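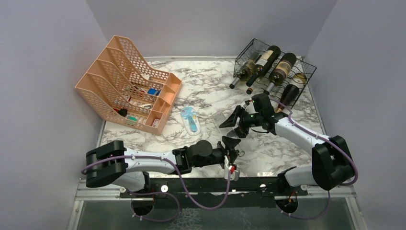 Damilola Babalola
Founder and bench lead, Zidura Shared Workshop

About Us

Zidura is a shared workshop on the second floor of the old Anthorpe button works, and most of what goes on here these days has arms. Two arms, usually! We started as a general maker space with a drill press and a leaky window, and then Damir Ionescu bolted a pair of robot arms to a rail in the back bay and everybody stopped going home on time.

I should say who I am. I ran a bicycle repair shop for years, I taught evening classes in soldering, and I had never programmed anything more complicated than a thermostat when we signed the lease. I mention it for anyone reading this page and wondering whether they know enough to come in. You do.

The two-arm bench

The bench is our long-running group build and the thing visitors ask for first. It's a marble-patterned top with plain gray walls on three sides, and both arms come in over the near edge from a metal frame with aluminum rails. White links, black wrists, black grippers, purple cable. The purple was the only color the supplier had in the length we needed, and now we'd be sad to use anything else.

Everything on it is meant to be taken apart again. The first frame was a welded one, and it was beautiful, and every time we wanted to move an arm two inches we had to get the grinder out. Anikó Oláh redrew the whole thing for rails and brackets over one long October (she does sheet metal for a living and has strong feelings about slotted holes), and moving an arm now takes 20 minutes and a hex key.

The arms work on ordinary household things. We've got a peach desk file organizer with hexagonal mesh sides and a lot of little compartments, a black wire wine rack with bottles in it, clear plastic packaging of various kinds. People sometimes expect a row of neat colored cubes, and we did begin with cubes! But a bottle lying in a wire grid is a wonderful problem. It's smooth, it's heavy at one end, and there's wire all around it. Clear plastic is worse, and Velimir Vukčević, who looks after our camera software, has been known to applaud when it finds the edge of a transparent box against a pale tabletop.

We keep a logbook next to the bench, a paper one. As of this spring it has 1,894 entries, each of them one attempt at one job, with a note on what went wrong if something did. "Dropped it" is the most common note. "Dropped it, but nicely" has its own abbreviation.

How the workshop runs

We have 82 members at the moment. Some come in for the arms, some for the wood shop next door, and a few for the company and the kettle. Membership covers bench time, the shared tools, and a shelf. You bring your own project or you join one of ours, and the group builds are open to everyone after a safety evening with Recep Soylu. Recep wired our stop buttons and will show you where all of them are before he shows you anything else.

Wednesday is arm night. Come with a task you'd like to try, a cupboard object you're curious about, or nothing at all. Newcomers usually start by moving the arms slowly with the speed limit on, and then sooner or later someone says "could it do this?" and the evening is gone.

A few things members have built here or are building now:

Stollano, a small parts sorter that lives on a kitchen counter and is on its third set of fingers

Softić, a set of printed soft pads for grippers, named after the street where Anikó grew up

A cable tester made from a cookie tin, which gets used more than anything else in the building

A one-arm version of the bench sized for an apartment, still at the cardboard stage

We share the drawings for all of it. If you want the rail layout, ask, and we'll print you a copy or send the files. If you improve on it, please send yours back. The clip spacing for the cable came from a visitor who stood there for a while, frowned, and asked if she could borrow a pencil.

What we're working on next

Mostly getting the two arms to cooperate. Each does fairly well alone. Passing an object from one to the other is a different sort of job, and we're at the stage where a good evening is three handovers in a row. Damir has promised cake at 100. We're also saving up for better lighting over the bay, and Velimir would like everyone to stop wearing shiny jackets near his cameras.

Visiting

The stairs are at the side of the building, past the bike racks, and there's a freight elevator if you ring the lower bell. Children are welcome with an adult. Bring closed shoes and tie back long hair. If the door's locked, knock loudly, as the compressor may be running.

Page last updated April 3, 2023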